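Progress Report to the Narier Fund for Adult Learning
Project: Plain Words at Work, a usage and spelling resource for adult writers
Grantee: Stetudell Language Center
Submitted May 3, 2018

Summary of the period

The Center has completed the second phase of the project. The main outputs were the first set of usage entries, a revised editorial guide, and a trial of the lessons with adult learners at the Solís site. Spending is within the approved budget, and no change to the end date is requested. One deliverable, the audio recordings, is behind schedule and is addressed separately in this report.

Usage entries

The grant agreement calls for short entries on pairs and groups of words that adult writers commonly confuse. At the close of the period, 106 entries had been drafted. Of these, 50 have passed both editorial readings and are ready for release. The remainder are in first or second reading.

Each entry follows the same order: the words, a one-line meaning for each, two or three sentences showing ordinary use, and a short note on how the confusion tends to arise. The entry for "principal" and "principle," for example, now begins with the loan and the school official, which learners know from daily life, before turning to the adjective. An earlier draft began with the history of the two words. Learners at Solís read past it, and the history has been moved to the end.

The editors spent more time than planned on pairs in which both words can serve as more than one part of speech. "Affect" and "effect" went through four drafts. The usual advice, that one is a verb and the other a noun, is correct for most workplace writing, but it leaves the writer without help on "to effect a change," which appears often in the letters and policies our learners handle. The approved entry gives the usual advice first and treats the exception in a separate paragraph. The same arrangement has been adopted for "complement" and "compliment" and for "discreet" and "discrete."

Entries on "lie" and "lay" have been held back. The two outside readers disagreed on how firmly to state the rule for informal writing, and the editors wish to settle the wording before the entry is used in class.

Editorial guide

The guide was revised in three places. Example sentences must now be of the kind a person might write at work: a message to a supervisor, a shift note, a request for leave. Sentences drawn from literature have been removed. The terms "transitive" and "intransitive" are no longer used in the body of an entry, although they remain in the notes for instructors. Finally, the guide now lists dictionaries to be consulted when readers disagree, and the order in which they are to be consulted.

Spelling variants received particular attention. American spelling is used throughout, and British forms are mentioned only where a learner is likely to meet them in company documents. The entry on "license" and "practice" was rewritten on this basis and is considerably shorter than before.

Trial at Solís

The trial enrolled 27 learners in two groups, one meeting in the morning and one in the evening. Both groups worked through the same lessons. Learners completed a short editing task at the start and again at the end, using a one-page memo that contained confused words a spelling checker would accept.

Instructors reported that learners corrected "their," "there," and "they're" with little trouble in isolated sentences and missed the same errors in the memo. This was the most useful finding of the trial. The lessons had relied on single sentences with a blank to be filled, and that form tells the learner exactly where to look. The next set of lessons will use full paragraphs, and some paragraphs will contain no errors at all.

A second finding concerned apostrophes. The original plan placed "its" and "it's" in the fourth lesson. Learners raised the question in the first lesson and returned to it several times. The topic has been moved forward, together with "your" and "you're" and "whose" and "who's," so that the three may be taught as one pattern.

Attendance in the evening group declined toward the end of the trial. The instructors attribute this to a change in shift schedules at two local employers. The Center will offer the last two lessons again for those who missed them.

Online edition

Approved entries are being loaded into Flokine, the publishing system selected in the first phase. Search by misspelling is in place, so that a reader who types "seperate" is taken to "separate." Cross-references between entries must still be added by hand, and the editors have asked that this be completed before public release. Page layout for phones has been tested on the approved entries and needs further work where an entry contains a table.

Delayed deliverable

Recordings for entries in which pronunciation matters, among them "desert" and "dessert" and "lose" and "loose," were due in this period and have not been made. The reader engaged for the work withdrew, and a replacement has been found. Recording will begin once the list of words is final. The Center does not expect the delay to affect other parts of the project.

Budget

The Center has spent 60 percent of the grant. Editorial fees exceeded the planned amount because of the additional drafts described above. The difference was met from the recording line, which was not drawn upon. The Center requests the Fund's approval to restore the recording line from unspent travel money. A revised budget table accompanies the financial statement, which has been sent under separate cover.

Work planned for the next period

The editors will complete both readings of the remaining entries and resolve the wording of "lie" and "lay." Paragraph-length exercises will be written for all lessons and tried with a new group of learners. Recordings will be made and attached to the relevant entries. Public release of the online edition is planned for September, subject to completion of the cross-references.

The Center would also welcome the Fund's advice on whether a printed edition should be prepared. Several instructors have asked for one, and printing was not included in the original proposal. 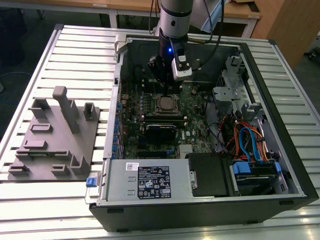 Open desktop computer on a workbench, with the processor and graphics card in place.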